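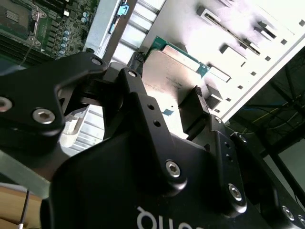 Can a machine do the bench work yet?

The repair shop at Nultar takes in used servers by the pallet, strips them, tests what is worth testing and sends the good parts out again. In May the company let us spend a morning with its bench lead, who has worked on server hardware for most of her adult life and has spent the past year teaching a robot arm to do a small part of her job. She asked not to be named, on the grounds that the whole bench does the work and she would get teased.

The job she picked to start with was the processor. A person lifts the heatsink, opens the retention frame, takes the chip out by its edges and puts it in a tray. Putting one back is the same thing in reverse, with more care.

"People think we picked it because it's hard," she said. "We picked it because it's the same every time. The board is flat, the socket is where it is, and the chip has one way to sit. If a robot can't do that one, I don't want to hear about it doing cable runs."

Her first attempt went badly. The arm was running a program called Jerkwood, which the company licensed from a small developer, and it had been set up on bare boards laid out on a table. Inside a chassis there are rails, latches, heatsink fins and sheet metal on every side, and the gripper is wider than a hand.

"We hadn't thought about elbows," she said. "You and I reach in from the top and tuck our knuckles out of the way. The gripper can't tuck anything. For the first couple of weeks it was bumping the side of the case and stopping."

The fix was mostly a matter of approach angles. The arm now comes in tilted and straightens up late. She also had the fingertips changed to rubber pads after the metal ones let a chip slide. The grip force is set low, lower than the developer recommended, and she has left it there.

Asked how well it works now, she went to a clipboard. In its last full test run the arm attempted 452 removals from boards that were already marked for scrap. It failed on 35 of them. Most of the failures were a stop, where the arm decided it was unsure and waited for a person. In 9 cases it dropped the chip.

"Nine is too many," she said. "A drop onto the heat spreader is nothing. A drop onto the socket is bent pins, and then you've lost a board to save a minute. On a customer's machine I would want 100 in a row clean before I even had the conversation."

So the arm does not touch customer machines. It works on scrap and on older stock, and it is slower than her people. She puts an experienced technician at well under half the arm's time for the same chip, including the time to wipe off the thermal paste. The arm doesn't wipe off paste at all. Someone does that before the chassis goes on the bench.

"That's the part that gets left out when people talk about robots," she said. "The heatsink is off already. The screws are in a cup already. The cables have been pushed to one side. We've done all the annoying stuff and then the robot does the bit that looks good."

Cables are the thing she brings up most. She described a chassis where the power leads had been tied down by a previous owner with whatever was in the drawer, including garden wire. A technician takes one look and reaches for the cutters. The arm has no way to judge which of those leads is in the way and which is holding something else up.

Nultar did try. A second project, run with a supplier called Shakya, aimed to have an arm unplug and move cables before the rest of the work started. It ran for a few months and was put on hold. She was careful about how she described it.

"They were good to work with. The plugs were fine, on a good day. You show it a connector with a clip and it can learn to press the clip. But then the cable springs back across the board, and now it's somewhere else, and it has to look again. Thin ones are worst. I wouldn't say it can't be done. I'd say we couldn't do it for the money we had."

Memory modules sit somewhere in between. The arm can pull them once the clips at the ends are open, and opening the clips works more often than it doesn't. Seating new ones is still done by hand. She said the push needed to seat a module is more than most people expect the first time, and she does not want a machine learning that on a good board.

We asked about the people on the bench and what they make of it. She said a couple of them were worried at the start and are less so now that they have watched it. One asked to be moved over to run the arm and is now the person who writes down its mistakes. No jobs have gone. She would not promise that none ever will.

"If it gets good at chips and memory, I'd expect to hire differently," she said. "I'd want fewer people pulling parts and more people looking at why a board failed. I can't see it getting rid of the bench. Somebody has to decide what's worth pulling."

Her sister company, Mernemitz, sells refurbished kitchen appliances, and she gets asked whether the same arm could load a dishwasher or fold towels. Her answer is that the shop has it easy. A server is built on a rack standard and the parts come with a drawing. At home the cups are all different and there's a fork under the plate.

"I have a robot vacuum," she said. "It gets stuck on the bath mat. I pick up the bath mat before I turn it on. It's the same deal as here, really. I do the tidying so the robot can do the cleaning."

She plans to run the removal test again later in the year with a new camera and the same kind of boards, so that the two sets of results can be compared. After that she wants to try reinstalling, starting with dead chips in dead sockets. There is a crate of them under the bench, and she thinks it will last through the winter.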